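Home Tickets Knowledge Base Parts Downloads Contact

Last updated: October

Outbound takeaway line, zones stopping with jam fault, no jam present

Status: Closed
Site: Millcombe distribution center, ground floor
Equipment: Stellovell zone controllers on 24 V motorized rollers, 35 zones in one run
Host software: Clamuvness warehouse control
Installed and serviced by: Ionescu
Priority: raised from normal to high on day two

Problem as reported

The takeaway line between packing and the shipping sorter stops during the afternoon shift. The operator panel shows "JAM" against a zone, the zone's light goes red, and everything upstream backs up. When someone walks to the zone there is nothing stuck. The tote is sitting flat on the rollers, square to the side guides. Pressing reset clears the fault and the tote moves on. The same zone may run for the rest of the shift or may stop again on the next tote.

The site first put this down to damaged totes and pulled a batch of older ones out of use. It made no difference. The ticket was opened after the line missed the early truck.

Morning shift reports few stops. Afternoon shift reports a lot of them. Both shifts run the same totes.

Information collected before the visit

Firmware on the zone controllers was updated by Ionescu at the last planned shutdown. The site is sure the stops were not happening before that, but the operators did not keep a written record, so this could not be checked at the time.

No mechanical changes to the line. No belts or rollers replaced. Side guides are where they were at handover.

The site exported the fault history from Clamuvness and attached it. It holds 1,549 jam events for the month so far. Fault codes other than jam are close to nil: a few low voltage warnings, all at power-up, and one emergency stop that the site had already explained (pull cord caught by a pallet truck).

Day one, remote

Connected through the service gateway at 8:40 a.m. All zones online, no active faults. Watched the live status page through the morning break. Two jam faults in that time, both in the curve after packing, both reset by an operator within a minute.

Sorted the export by zone. The faults are not spread evenly. Most of them come from a group of zones in the curve and on the straight after it. The zones at the packing end and the zones just before the sorter have hardly any. That makes a host problem unlikely, because Clamuvness sends the same release signal to the whole run and has no say in what happens between one zone and the next.

Asked the site to clean every photo-eye and reflector in the affected group and to check that none of the brackets had been knocked. Site did this between shifts. Two reflectors were dusty. One bracket was loose and was tightened.

Result: no change. The afternoon shift had as many stops as the day before.

Asked the site to swap a photo-eye from a good zone into a bad one. The fault stayed with the zone and did not follow the photo-eye. Swapped back.

Day two, remote

Priority raised at the site's request.

Looked at power. The line has several supplies, each feeding a block of zones. If one supply was sagging under load we would expect the bad zones to match one block. They do not. The bad group starts partway through one block and ends partway through the next. Voltage readings from the controllers stayed inside limits through a busy hour.

Looked at network. No dropped connections in the gateway log.

Asked the site for a video of a stop. They sent a short phone clip from the curve. The tote enters, slows as it meets the outer guide, and the zone light goes red while the tote is still moving. It then coasts a short way and sits. So the controller is calling a jam on a tote that has not stopped. That points at the jam timer, which is the time a zone allows between starting its roller and seeing the tote reach the next photo-eye.

Tried to read the jam timer remotely. The gateway shows the value for the line as a whole and gives 3,000 ms, which is the handover value. Individual zone values are not shown in this gateway version. They have to be read at the controller with a laptop. Visit booked.

Day three, on site

Arrived at 6:15 a.m. and signed in at the gatehouse. Line was handed over until 9 a.m., with packing sending totes to the manual lane in the meantime.

Plugged into the controllers one at a time, starting at the packing end, and wrote down firmware version, speed, acceleration and jam timer for every zone.

Speed and acceleration are the same throughout and match the handover sheet.

Firmware is the same throughout and matches the shutdown report.

Jam timer is not the same throughout. The zones at either end hold 3,000 ms. The zones in the bad group hold 950 ms. There is no zone with any other value.

Checked 950 ms against the Stellovell manual. It is the factory default for this controller. The update had run in two passes, and the shutdown notes say the second pass was repeated after the laptop lost its connection. On the repeat, the controllers took the new firmware but their stored settings were not written back. Speed and acceleration at this site happen to be the factory defaults anyway, so the only visible loss was the jam timer. The gateway went on showing the value it had saved at handover and did not ask the controllers for the current one.

Why afternoons are worse: a light tote gets through the curve inside 950 ms most of the time. A heavy one slows against the outer guide and takes longer. Morning orders at Millcombe are mostly small goods. Afternoon orders are store replenishment and the totes go out full. This also fits with the straight after the curve, where a heavy tote is still picking up speed.

Correction

1. Took a backup of all controller settings as found.
2. Wrote 3,000 ms to each zone in the bad group from the laptop.
3. Cycled power on the full run and read every zone again. All values held.
4. Ran light and full totes through the curve, singly and nose to tail. No faults.
5. Blocked a tote by hand in the curve to make sure the jam fault still works. It does, at the right time, and it clears with one press of reset.
6. Refreshed the saved settings in the gateway so that they match what is in the controllers.

Line handed back at 8:50 a.m. Stayed through the start of the afternoon shift. One stop in that period, with a real cause: a strap end hanging out of a tote and caught in the guide. Operator removed it and reset.

Other items found

The loose bracket from day one had been tightened against a worn slot. It will work loose again. New bracket fitted from van stock.

One controller cover on the straight was missing a screw. Replaced.

The label on the reset station after the curve had the wrong zone name. The site has a label printer and will do this one themselves.

The outer guide in the curve has a dull strip where totes rub. Not a fault. A low-friction strip would help heavy totes and the part number has been sent with a price. The site will decide after peak.

Follow-up with the site

Site called on Friday and confirmed that the afternoon shift has had no jam faults without a cause since the visit. The pulled totes have gone back into use apart from the ones with broken rims, which should stay out in any case.

Site asked whether the stops could have damaged the rollers. No. The roller is switched off when the fault is called and these motors are made to stop and start. Nothing needs replacing on that account.

Site asked whether the missed truck will be covered under the service agreement. This has been passed to the account desk and is not handled in this ticket.

Follow-up within Ionescu

The firmware update procedure has been changed. After an update, every zone is read back and compared with the backup before the line is returned to the site. A spot check of the first and last zone is no longer accepted. It would have passed here, as both of those zones were correct.

Other sites updated during the same shutdown period are being checked in the order they were done. Where the laptop log shows a repeated pass, the site is called first.

A request has gone to Stellovell to have the gateway read zone values live, or at least to mark them as saved values with the time they were saved. They have accepted the request but given no release.

Notes for anyone with the same symptoms

If the tote is still moving when the light goes red, go to the jam timer first and leave the photo-eyes for later. Do not rely on the gateway page for the value. Read it at the controller. If the zones with faults sit next to each other but do not match a power supply block, compare them with the order in which they were last updated.

Do not raise the jam timer above the handover value to get rid of stops. A long timer lets a real jam push totes up against each other, and in a curve they will climb.
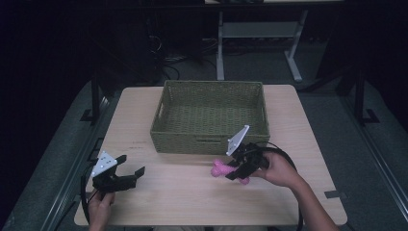
If a zone at the right value still calls a jam on a moving tote, export the fault history for that zone, note whether the tote was light or full, and open a new ticket with the controller backup attached. Please do not reopen this one.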